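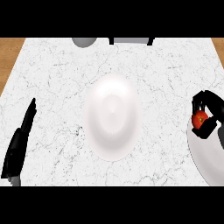 White marble with fine gray and black veining, and a bit of light brown wood at the corners.

How I Get Stains Out of a Marble Countertop

So, I've wanted a marble counter since I was a kid watching my aunt Rohani roll out pastry on hers. When we finally redid the kitchen I got my way, and within a month I had a tea ring, a greasy patch by the stove and a dull spot where a cut lemon had sat through an entire phone call with my mother. I panicked a little! Then I learned to make a poultice, and I've been the person my friends call about stains ever since.

A poultice sounds medieval but it's just a paste. You spread it over the stain, cover it, and let it dry slowly so it pulls the stain up out of the stone. Marble is full of tiny pores, so wiping the surface won't do a thing once something has soaked in.

First, figure out what you've got

Run your fingertip over the spot. If it feels rough or looks dull when you crouch down and catch the light sideways, that's an etch. Acid did that (lemon, vinegar, wine, tomato sauce) and a poultice won't fix it. You'll need marble polishing powder, or a stone person if it's a big area. Skip down to the end for that.

If it's smooth and still shiny but the color is off, it's a stain, and you're in the right place. Tea, coffee and juice usually leave something brownish or pinkish. Oil just makes the stone look darker, like it's damp, and it never seems to dry.

What you'll need

Baking soda
3% hydrogen peroxide for tea, coffee, juice and other food stains
Plain water and a drop of dish soap for oil
A small bowl and a plastic spoon
Plastic wrap
Painter's tape
A plastic scraper (an old gift card works great)
Soft cloths

Peroxide can lighten dark stone, so if your marble is black or deep green, please try it somewhere hidden first. Mine's white and it has never given me any trouble. Wear gloves, and don't mix the peroxide with anything else under the sink.

Making the paste

Put 4 tablespoons of baking soda in the bowl and add the liquid a little at a time. You're after something like peanut butter. My first batch was way too runny and slid all over the counter, so go slower than you think you need to. If you overshoot, add more soda.

Wipe the stained area with plain water and leave it slightly damp. Spread the paste about a quarter inch thick and go a little past the edges of the stain all the way around. Cover it with plastic wrap, tape down the sides, and poke a few holes in the top with a toothpick.

Now leave it alone for 24 hours. I put a sticky note on mine after my husband set a pizza box on it. After that, take off the plastic and let the paste dry all the way through, which in my kitchen takes nearly 2 more days in December and a lot less in summer. Scrape it off gently with the card, rinse with water, and dry with a soft cloth.

Did it work?

Let the stone dry out completely before you decide. My tea ring faded by half the first time and was gone after the second round. The oil patch was stubborn and took longer (Melati, my neighbor, tells me hers never came all the way out, and she's lived with it happily for years). If you see no change at all after a few tries, I'd stop and call somebody.

For the dull spots

I used a little tub of polishing powder from Rustmont, the stone yard where we bought our slab. Sprinkle some on, add a splash of water, and rub in circles with a damp cloth for a few minutes. Read the label on whatever you buy, though, they're all a bit different. It works on polished marble. If yours is honed, which is the matte kind, powder can leave you with a shiny patch, and that's worse!

Sealing it again

Once the stone is clean and totally dry, put sealer back on the area you treated. Wipe it on, wait however long the bottle says, and buff off everything that's left. To check whether the rest of the counter needs it too, drip some water on and come back in 15 minutes. If there's a dark spot underneath, it's time.

Sealer won't stop etching, by the way. I still keep a cutting board right next to the fruit bowl.

Updated April 2024 with the bit about honed marble. Thanks to Rizal for writing in to ask!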